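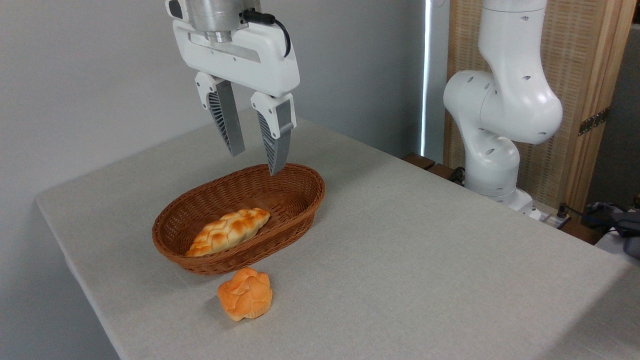

A plaited loaf in its wicker basket, with a knotted bun on the cloth in front.

Bread on the table, again. Everyone baked last spring, most of us stopped by summer. Dinesh Thambiah didn't. Loaf number 367 came out of his oven in January and he has kept a notebook on all of them, flour, weather, complaints.

Plaits are his thing now. Three strands if he's rushed, more if there's company. Sixteen minutes of kneading by hand, then leave it alone for 60. "People poke it," he says. "Stop poking it."

The basket matters too, or so he argues. Wicker, oval, sides that lean out a bit so you can get your hand in. Plain pale cloth under it. No board, no little dish of fancy salt. Line the basket if the loaf's still warm, otherwise don't bother.

Buns are the scraps. Ends of dough, tied in a knot, baked on the lower shelf and eaten before anyone sits down. Lakmal Pathirana, who shares the kitchen at Cukinari, likes them better than the loaf and says so loudly. Butter, black tea, thats breakfast.

Day-old plait? Slice it thick, fry it in butter. Two days old, pudding. Dinesh's next batch goes in at six tommorow morning.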